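Workshop notebook, March
Clirnell sealer on slate and sandstone, second round

7:50 am. Bench cold, sealer cold, me cold. The data sheet wants the can at room temperature before use, so it went on the shelf over the radiator and I wrote up the first round while I waited.

What Clirnell says on the can: makes natural stone water repellent, lets vapor through, leaves the color alone, lasts for years. I have no quarrel with the first one. Almost anything you wipe on stone will make water bead for a week or two. Floor wax does it. The other three are what the customer would be paying for, and the leaflet has one photo of a droplet to back up all of them.

Brigitta already likes the stuff. She put it on her own back step in the fall and says the step looks great. I asked what the step looked like before and she said also great. Noted for completeness.

First round, short version. We took sandstone offcuts from the Pistden delivery, coated half of them, stood them all in a tray of water overnight and weighed them in the morning. The coated ones gained less. Brigitta wrote "works!!" in the margin and I have left it there. My trouble with it:

The coated pieces all came from the one crate and the bare ones from the other. They were cut from different slabs, possibly from different beds. We could be looking at a difference in the stone.

They were weighed by two people. Myroslav blots with a rag before weighing and I shake and wait. On pieces this small, that matters.

They sat in water on the cut face, and the cut face is smoother than anything on a real wall.

And they went in after one day of curing when the sheet says seven. That one would make the sealer look worse, so it's the only mistake of ours that goes against Brigitta's side. I'm still counting it as a mistake.

Second round, set up properly this time. Every piece gets sawn in two, one half coated and one left bare, same slab, same grain, marked on the back with paint pen. Myroslav does all the weighing, with his rag. Dry them in the oven first until two weighings in a row agree, then let them come down to room temperature under cover. Coating goes on by brush, two coats, wet on wet, as the sheet says, from a fresh 500 ml can. Edges included. Last time we didn't do the edges and then wondered why the edges were dark.

9:30 am. Aurelia came by and asked why we're doing this at all when the maker has surely tested it. I expect they have. I'd like to know on what. "Natural stone" covers a polished slate that barely drinks anything and a soft sandstone you could use as a sponge, and a single coverage figure on the can can't be right for both. She asked for something she could tell the client. I said tell them we don't know yet. She didn't love it.

Dry weights, for the record. The small coated sandstone half came out of the oven at 591 g and stayed there on the second weighing, so that's our number. The big slate block, which we are only using for the color test, is 3,411 g and I don't know why we weighed it, except that Myroslav was on a roll.

10:40 am. Tube test on the first coated sandstone piece (this one from round one, properly cured by now). For Eun-ji, who hasn't done these: the tube is a glass thing with a flat rim, you press it onto the stone with putty, fill it to the top line and read the drop at intervals. Things to watch:

Putty ring has to be fat and pressed down all the way around. Half of all "absorption" is a leak.
Keep the putty out of the middle. It spreads inward when you press and then you're testing less stone than you think.
Fill slowly with the squeeze bottle. If there's a bubble at the bottom, tap it out before starting the clock.
Write down the time you filled it, then leave the bench alone. Don't lean on it.

Result: on the coated face the level hardly moved by lunch. On the bare half of the same kind of stone it went down while I was still hunting for my pencil. Fine. It repels water. I said at the top I had no quarrel with that.

Then I moved the tube over a spot where the coated face has a natural open seam, and it drained nearly as fast as the bare stone. The sealer coats the stone, it doesn't fill cracks, and a real wall is full of cracks and joints. Mortar joints especially. I can't find the word mortar anywhere on the can or in the leaflet. If water goes in at the joints and the stone faces are all sealed, then the vapor claim is the whole ballgame, since whatever gets in has to come out through the faces. Seal it badly and you've built a bottle.

So, vapor. This is the test I care about and the one that takes forever. Cup method, the cheap kitchen kind: thin slice of stone waxed over the mouth of a jar, 100 ml of water inside, weigh the jar every morning at the same hour. What it loses has gone through the stone or through a bad wax seal. To catch the bad wax I want a jar closed with a glass disk as well, waxed by the same hands. If the glass jar loses weight we throw out the week and start over, and I don't want any arguing about it when the time comes.

Florian thinks the cup test is too gentle because the air in here is dry and steady and a wall outside gets rain, sun and frost. He's right. It's still better than the droplet photo. If the coated slices lose clearly less than the bare ones even in gentle conditions, that settles it for me, and if they don't, we haven't proved it's safe outdoors. We'd only have failed to prove it's bad. I'd like that sentence to survive into whatever Aurelia sends the client.

1:15 pm. Color.

The can says "invisible finish." I put two coats on half of the slate block, masked down the middle, and set it by the window. Then I asked people which side was coated without telling them. Brigitta picked right. Florian picked right. Eun-ji picked right from the door. It's a small change, a shade darker and a bit richer, and plenty of clients would be happy to get it. It isn't invisible.

On the pale sandstone it's harder to see in window light and very easy to see under the bench lamp, from the side. There's a faint sheen where the brush overlapped. Might be my brushing. Will have Myroslav do the next one, he's neater.

The argument that followed was over whether any of this matters on dark masonry, where every stone is a different gray to begin with. Florian says a wall with that much variation in it will swallow a small darkening. I think he's half right. It would hide the change if you coat everything. It won't hide a patch, or the line where somebody stopped for lunch.
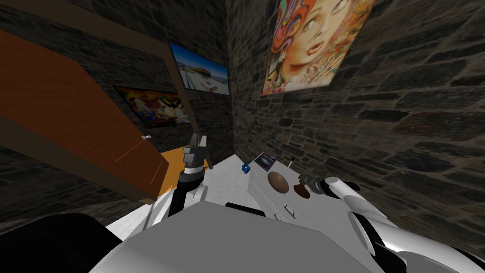
Dark walling in uneven courses, some stones lighter, some nearly black. Rendered view.

Look at the lighter stones. Those are where I'd expect to see it, because the charcoal ones have nowhere much to go. Darken the light ones and the range closes up, and then the wall reads flatter than what the client signed off on. I can't put a number on that and I'm not going to pretend the slate block does. One block by one window. Need a proper panel, mixed stones, mortared, coated on one side only, and looked at from across the yard as well as from a foot away.

Also a render has no opinion about sheen unless somebody gives it one, so nobody is to approve a finish off a screen. Samples in the hand, please.

2:50 pm. Myroslav found the older leaflet in the drawer. The coverage figure on it is different from the one on the can and neither leaflet says what changed. Could be a new recipe, could be a typo. Have written to them. Asked for the test reports too, with the type of stone and the curing time, and for any result on joints. Will paste the reply in here, if there is one.

Things I'd accept as changing my mind, written down now so I can't move the goalposts later:

Coated and bare slices losing weight at the same pace in the cups, with the glass jar holding steady.
Tube test still good after the coated faces have been scrubbed and left outside through some real weather.
A mortared panel that dries out after a soaking as fast as its bare twin.

Brigitta says that's three tests more than anybody did on the last sealer we used. True, and we spent a good part of last spring grinding that one off the Keane garden wall.

4:10 pm. Cups waxed and on the shelf. Wax too hot on the first one and it ran under the slice, scraped it off and did it again. Saw blade is getting dull, the slices have a chipped corner on the exit side. Chips are outside the wax line so I'm leaving them, but please order a blade.

Pistden to be asked: are the two crates from the same bed or not? Eun-ji is calling.

Next: first cup weighing tomorrow, 8 am, Myroslav. Don't move the jars. Someone has put a coffee mug on that shelf already.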